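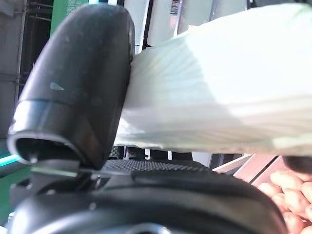 Prekside Household Packing Set: Bags

Version 3, revised 18/04/2010

Overview

This directory holds the thin-film bag portion of the Prekside set. The material covers plastic bags as household objects: how they are stored, opened, filled, closed and put away. Boxes and paper sacks are in separate directories and use a different item sheet.

The bag shown at the top is white and slightly translucent, with many fine creases in the gathered film. Bags in this state are entered as GATHERED in the state field, regardless of whether they hold anything.

Contents

items.csv: one row per bag
states.csv: one row per recorded state of a bag
notes.txt: free text, unedited
changes.txt: revision history

There are 100 rows in items.csv. Row order is the order of entry and has no other meaning. A bag that tore during handling keeps its row and gets the value 1 in the torn column. It is not replaced.

Fields in items.csv

item_id: integer, unique, never reused
source: Fultano, Sturuletti or unknown
color: as judged by eye under room light
clarity: clear, translucent or opaque
handles: none, loop, cut or unclear
torn: 0 or 1
remarks: optional

Color is the least reliable field. Thin white film picks up a tint from whatever is near it, and the same bag can look gray or faintly green depending on the light. Enter the color of the film laid flat on a white sheet. If the bag was never laid flat, enter "white (tint)" or the equivalent and leave it.

Fields in states.csv

item_id: matches items.csv
state: one of the terms below
contents: empty, filled or not known
remarks: optional

State terms

FLAT: film spread out, no part doubled over except at a seam
FOLDED: at least one deliberate fold, edges more or less aligned
GATHERED: film drawn together so that it forms creases running in a common direction
CRUMPLED: creases in no common direction
KNOTTED: closed on itself or by its handles
OPEN: mouth held or standing apart

Only one term is allowed per row. Where two apply, use the one later in the list. A knotted bag is nearly always gathered below the knot, and before version 3 these were entered both ways. The old rows have been corrected.

Contents must not be guessed from shape. Trapped air gives an empty bag the same outline as a lightly filled one, and a sagging lower edge says very little by itself. Use "not known" unless the inside was checked.

Handling notes

Shake each bag out once before the FLAT entry. Do not iron, press or stretch the film. Thin film keeps its creases, so FLAT should be recorded first and CRUMPLED last. Filled states use dry goods only, up to 12 pieces per bag, taken from the Afolabi pantry list. Remove anything with a sharp corner.

Store finished bags loosely in the labeled bin. Bags with knots are left knotted; untying them usually tears the handles.

Known problems

The handles field is empty for 10 rows entered before the column existed. These bags were discarded and cannot be checked.

Sturuletti changed its film between deliveries. The later bags are thinner and more translucent, but the source column does not separate the two.

Several remarks refer to "the small size." No size was recorded at that point and the phrase should be ignored.

FOLDED is underused. Bags folded into triangles for drawer storage were mostly entered as KNOTTED, apparently from the tucked end. A separate term is planned for September.

File format

All tables are comma-separated plain text with a header row. Missing values are left blank. A blank is different from "unclear" or "not known", both of which mean that someone looked and could not decide. Quote any remark containing a comma.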